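# Notes on the Recording Phase: Small Fasteners on Patterned Cloth

27 December 2022

The recording phase of the fastener task closed this week at the Kalwood bench. The present entry sets out how the examples were gathered and which rules were applied to them, and lists the matters that remain open.

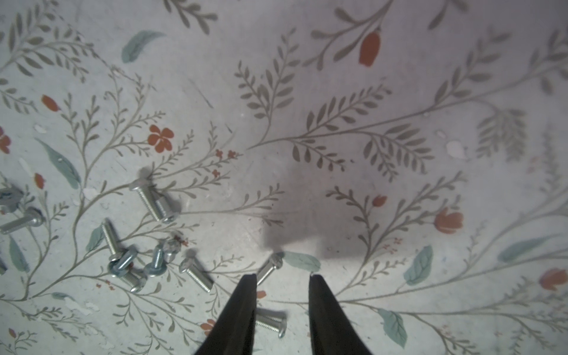 Higinio Zamudio wrote, after reading the previous entry, that he did not see why a person should spend weeks guiding a gripper toward screws by hand when a simulator could produce the same motions overnight. He asked whether the effort could be defended on any ground other than habit.

The question deserves a full reply, and much of what follows is addressed to it.

## On simulation

A simulator was considered in March and a trial set was generated. The simulated screws behaved well. They rolled in ways that a textbook would accept and came to rest in tidy positions. Screws on cloth do neither of these things with any regularity. A thread catches in the weave, the cloth lifts with the screw, and a neighbor is dragged along by a fold. A head that looks free of the pile may be pinned under another shank. It would be possible to model each of these effects, and Higinio is right that others have done so with more patience than I have. For a bench of this size, the time needed to model the cloth exceeded the time needed to perform the task on it.

The simulated set has been kept. It may be of use for the early part of training, before the recorded examples are introduced, and I intend to report on that comparison whatever the result.

## The task as defined

One example, called an episode in the records, begins with the arm above the work surface and the fingers open. The operator selects a screw, lowers the fingers on either side of it, closes them, raises the arm and carries the screw to the tray. The episode ends when the fingers have opened over the tray and the arm has returned to its starting height.

Only one screw is carried in each episode. If two are lifted together, the episode is completed in the ordinary way and labeled as a double. Doubles are kept in a separate folder and are withheld from the main training set. I had first proposed to discard them. Lindsay objected, and the objection was sound: a system that is expected to notice a double must be shown what one looks like from the wrist.

The choice of screw is left to the operator, with one restriction. An operator may not take the easiest screw every time. In the first block of recordings this rule did not exist, and on review nearly every episode began with a screw lying well apart from the rest. The system trained on that block performed creditably until the loose ones were gone, at which point it hovered over the pile and did nothing further. The block has since been balanced with episodes that begin inside a cluster.

## The view from the wrist

All episodes are recorded through the small camera at the wrist. The fingertips stay in sight throughout, and the system learns where a screw lies in relation to the gap between them. A fixed camera to the side was used in the first trials and later removed. It gave a pleasant view for the person reviewing the recordings and contributed little to the grasp itself.

The wrist view carries two difficulties that any reader planning similar work should expect.

The first is shadow. The gripper and arm darken the surface beneath them, and the shadow moves as they move. A screw that stands out clearly at the edge of the view can lose much of its contrast by the time the fingers reach it. I spent several evenings attempting to remove the shadow with additional lamps. Each lamp produced a further shadow of its own and a glare along the threads. The present practice is to leave the lighting in its ordinary condition, to vary it between sessions, and to allow the shadow to appear in the examples as it will appear in use.

The second is reflection. Zinc plating returns light in narrow bright lines, and these shift with every small turn of the wrist. A system trained under a single lamp will readily come to depend on where those lines fall. Sessions were therefore divided between daylight and lamplight, and the operator was asked to note which was in force. The notes were not always made. Where they are missing, I have marked the field as unknown and have made no attempt to guess from the recording.

## The surface

Readers have asked in earlier comments about printed cloth. A printed surface asks more of the system than a plain one. Leaves and stems offer long, narrow shapes at every angle, and a long, narrow shape at an angle is a fair summary of a screw seen from above. In the plain-surface trials, the system could succeed by finding whatever was not background. On a print it must learn something closer to the object.

The cost of this is slower progress at the beginning. After the first training run, the fingers were sent to a printed stem with great confidence on a number of occasions. I regard those errors as useful and have kept the recordings, though they are labeled as machine attempts and are not mixed with the operator's work.

The cloth is smoothed at the start of a session and is otherwise left alone. It wrinkles over the course of the work. Small debris gathers on it as well. Operators were asked not to brush it away between episodes, and I will admit that I broke this rule more than once before I wrote it down.

## Numbers and retention

The set now stands at 126 accepted episodes, recorded over eight sessions. Three operators took part. I recorded the largest share, which is a weakness, and the next phase should correct it. My own approach to a screw is recognizable even in the position traces: I come in low and from the left, and I close the fingers early. A system that learns mostly from one person will take on that person's manners along with the task.

Six episodes were withdrawn after review. In each of these the operator had nudged the cloth with the free hand to bring a screw into a better position. The hand does not appear in the wrist view, and a viewer would see only a screw that moved without cause. An example of that kind teaches the system to wait for help that will not come.

Failed grasps were treated differently. Where the operator closed on a screw, lost it, and tried again, the whole episode was retained, with the moment of loss marked. Recovery is part of the task. I would encourage anyone beginning such a collection to settle this point before the first session. I settled it halfway through, and the early recordings had to be gone over a second time.

## Labeling

The labels were entered in Primemier, which I set up at the start of the year and have extended as the need arose. Each episode carries the operator, the session, the lighting, the surface, the starting condition of the screw (apart, touching or overlapped) and the outcome. A free-text line is provided for anything else.

The free-text line has proved more valuable than I expected. It was there that Lindsay recorded that the left finger was sticking slightly in the final session, a fact that appears nowhere in the structured fields and that accounts for a run of late closures I had been prepared to blame on fatigue.

Nuts are a matter not yet resolved. They are present among the screws in many episodes and are never the target. At present they carry no label of any kind, and the system is left to learn that they are ignored. Whether it has learned this, or merely has not yet been tempted, cannot be determined from the current tests. I propose to label them in the next phase and to include a small number of episodes in which a nut rests directly against the screw to be taken.

## Response to the original question

To return to Higinio's letter: the work is defended on the ground that the examples contain things I would not have thought to put into a simulator. The sticking finger was one. The dragged neighbor was another, and I had handled screws on cloth for a good part of my life without ever remarking on it. I accept his wider point that hand-guided collection does not scale well, and that a bench with one arm should be modest about what its results show.

He also asked whether the recordings would be shared. The accepted episodes will be offered to the Sorlow group once the lighting field has been checked, together with the doubles and the failed machine attempts in their separate folders. The withdrawn episodes will stay at Kalwood.

The next sessions will use the same screws, a second printed cloth and, if the replacement part arrives in time, a left finger that opens when it is told to. Comments on the handling of nuts would be especially welcome before the labels are fixed.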